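Home > Hand-held grippers > Spares and safety notices

Pilix finger pad set, revised fitting

Replacement pads for the Pilix hand-held gripper, sold by Anside in sets of four. One set does a left and right pair of grippers. The pads fit all Pilix units from serial number 844 upwards.

Please read the notice below before ordering or fitting.

What went wrong

In December we had reports of the old pads creeping forward on the finger under load. Once the pad has moved, the jaw closes on a loose fold of material and the position reading no longer matches the real opening. The gripper thinks it is holding when it is not. At Stundora a full container was dropped from shelf height this way, and the operator's foot was bruised. We stopped selling the old pad the same week.

Wear at the tip is easy to see and is not the same fault. A pad can look tidy and still be slipping at the back edge, so check the back edge first.

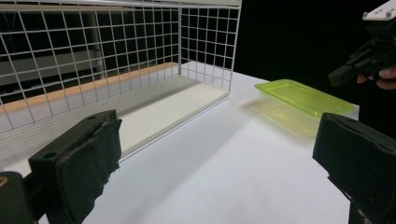 Villalobos wrote to us that their pads had slipped after only 26 hours of use, and asked whether gluing them down would do until the new ones came. It will not. Glue hardens, the pad lifts in one piece and the jam is worse. Take the gripper out of use and order the revised set.

What has changed

The new pad has a stitched pocket that goes right over the fingertip and a flat clip at the rear. It is 40 mm long. Tighten the clip screw by hand only - a power driver will strip the thread.

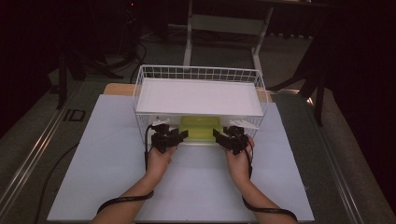
Cable strain is the second point in this notice. A pull on the cable can shift the jaw reading in the same way as a slipped pad, and the two faults are often confused. With a gripper in each hand and the cables trailing down along the forearms, leave enough slack at the wrist for a full reach. Then open and close both jaws and watch the reading. If it jumps when the arm moves but the jaw does not, the cable is at fault and new pads will make no difference.

Price per set: £46, postage included. Sets sent out to replace the old pad are free of charge; quote the gripper serial number when you order.

Notice issued February 3, 2019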